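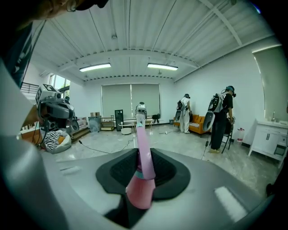

## Two weeks of wiping the same sink

2025-10-27

Hello again from Climdale! My right forearm is sore, my left forearm is also sore (I switched), and I have opinions about bathroom faucets that I did not have a month ago.

A few of you wrote back after the last issue asking what I do all day now that I've moved over from the driving side, where I sat at a desk with two joysticks and steered an arm in another building. Fair question. The short version is that I put on a backpack, pick up a gripper and do chores. The robot isn't attached to me at all. The recording of what my hand did goes off to be trained on, and later somebody tries the result on a real arm and tells us how badly it went.

The chore lately has been the vanity. We have a bathroom cabinet with a sink top and a chrome faucet against the wall, and a tall mirror panel over it, and the task is called "reset the sink." You pick up whatever is lying on the counter, put it in the cup or the tray, take the cloth, wipe from the back toward the front, fold the cloth once and hang it up. That's the whole thing. I could do it in my sleep with fingers. With a gripper I was terrible at it for three days.

### What your hand knows and the gripper doesn't

I had no idea how much I use my pinky. When you wipe a counter, your hand flattens out, and the pinky side goes down first and feels for the edge. With a gripper you get a pinch and that's it. So you learn to wipe with a pinch, which means bunching the cloth up into a kind of fat brush and pushing that around, and the first dozen tries look like somebody painting a fence.

Folding was worse. My trick (you're welcome) is to let the edge of the counter do half the fold. Drape the cloth over the front, pinch the bottom hem, bring it up. The counter holds the crease for you. I was so proud of this that I did it the same way every single time for a whole afternoon, and then Ok-hee Sun looked through my recordings and asked me, very kindly, whether I had ever considered starting with the cloth somewhere else.

Because of course the robot is not going to find the cloth in the same spot every time. I'd given it a beautiful lesson in one exact situation. So now before each take I toss the cloth without looking, and I make myself live with where it lands. Sometimes it's in the sink. Sometimes it's half behind the faucet and I have to tug it out, and those are the takes Ok-hee likes best.

### The numbers, for the people who like numbers

We recorded 372 takes of the sink task between us. We threw out 86.

I know that sounds like a lot of wasted wiping! I was kind of crushed. Most of the ones that went in the trash had nothing wrong with the wiping, though. These were the main culprits, in no special order:

- Starting to move before the recording did, so the first reach was missing.
- Standing so close to the sink that the tip was blocked from view at the exact moment of the grab.
- Chatting. You turn your head to answer somebody, your hand drifts, and the recording now has a little pointless wiggle in it that a robot might faithfully learn.
- Dropping the cloth, saying a word, and shaking the gripper at it.
- Fixing a mistake with your free hand. This one is so hard to stop doing. You don't even notice.

Drops on their own are fine, by the way. If you drop the cloth and pick it back up with the gripper, keep going and keep the take. I used to stop and start over whenever I fumbled, and it took me much too long to hear that the fumbles with a recovery are worth having. A robot that's only ever seen perfect wiping has no clue what to do when the cloth falls on the floor. Mine has now seen it fall on the floor plenty.

### Joysticks or gripper? (you asked)

Three different readers wanted to know which I like better, remote driving or the handheld. I keep changing my mind.

With the joysticks, what you record is already in the robot's own body. If the arm can't reach behind the faucet, you find out right away, since you're sitting there swearing at an arm that can't reach behind a faucet. The price is speed. On the old Urnetti setup I was happy with 10 good takes in a morning. You're always a touch behind, and there's no feel in the stick, so you creep up on everything as if it might bite.

With the gripper in my hand I can feel the cloth drag, and I go at close to a normal person's pace. I can walk over to a different corner and do a different job without anybody bolting anything down. But it's easy to cheat without meaning to! My wrist can do things the arm's wrist can't. I'll reach around at some silly angle and it feels great, and then the Rendska checker (our little script that replays each take against the arm's joints) marks it red, and there goes that one.

So I've started pretending I have a stiff elbow. It looks ridiculous – I wipe like a wind-up toy – and my red marks have dropped way down.

If you pushed me I'd say the gripper for anything with cloth, bags or a drawer that sticks, and the joysticks for anything where the robot has to squeeze into a tight spot. Write in and argue with me.

### Getting set up, if you're coming to help

We have new people joining through December, so I'm going to put this down while I still remember being new.

1. Fit the backpack first, with nothing in your hands. Straps snug, weight high. If it's sagging at the small of your back after one take, it'll be miserable by lunch.
2. Put the headset on and look at the floor, the wall and the ceiling, slowly. Give it a few seconds to settle.
3. Find out where your cables are before you start walking. The floor here is glossy and has black cables running over it, and I've stepped on one more times than I'll admit in a newsletter.
4. Open and close the gripper all the way, twice, at the start of every recording. Ok-hee uses those two squeezes to line things up and she will come and find you if they're missing.
5. Say the name of the task out loud. "Reset the sink." Then hush.
6. Do the task at the speed you'd use if you were a little tired and had no place to be.
7. Hold still at the end and count to two before you stop recording.

Then take a break. I mean it. We do 14 takes and stop, no matter how well it's going. My takes from the end of a long run are noticeably sloppier than the early ones, and I never feel it while it's happening. I feel like a genius right up until I look at the playback.

Also, when there are a couple of us working at the same time, say out loud where you're going. A backpack makes you deeper than you think you are, and a gripper hanging off it swings when you turn around. I've gotten good at a sort of shuffling pivot.

### So did the robot learn it?

Partly! We tried the first trained version on the arm on a day when I'd promised myself I wouldn't get excited, and I got excited. It went for the cloth, it got the cloth, and it did my bunched-up fat-brush wipe. I recognized it right away. It has my wipe! The little extra push at the front edge, which I do for no good reason at all, was in there too. Ok-hee laughed so hard she had to go sit down.

The fold it could not do. It pinched the hem, lifted, and let go in midair, over and over, with total confidence. We think the trouble is that some of us let go of the cloth when it's draped and some of us let go when it's folded, and it split the difference. So we've agreed on one way to do it and we're recording the fold as its own short job for a while. No wiping at all. I'm weirdly going to miss the wiping.

The Miyazaki group is doing the same task with their own cabinet and, I'm told, a much stiffer cloth. We're trading recordings next month to see whether theirs helps ours. My bet is that it helps with the picking up and does nothing for the fold, and I've put a bag of good coffee on it.

### Odds and ends

- If you borrowed the spare wrist strap with the blue thread on it, I'd like it back please.
- We could use more cloths. Old dish towels, washcloths, anything with a pattern. The robot has seen far too much plain gray terry.
- Left-handed people: we badly want you. Almost everything so far is right-handed, apart from my two sore afternoons.
- Somebody asked whether you can sit down on the job. For drawers and low shelves, yes, go right ahead. For the sink, please stand, so the height matches everybody else's.

Next issue I'll try to get Ok-hee to write down how she sorts the keepers from the trash, which she does absurdly fast and says is "just looking." Send towels!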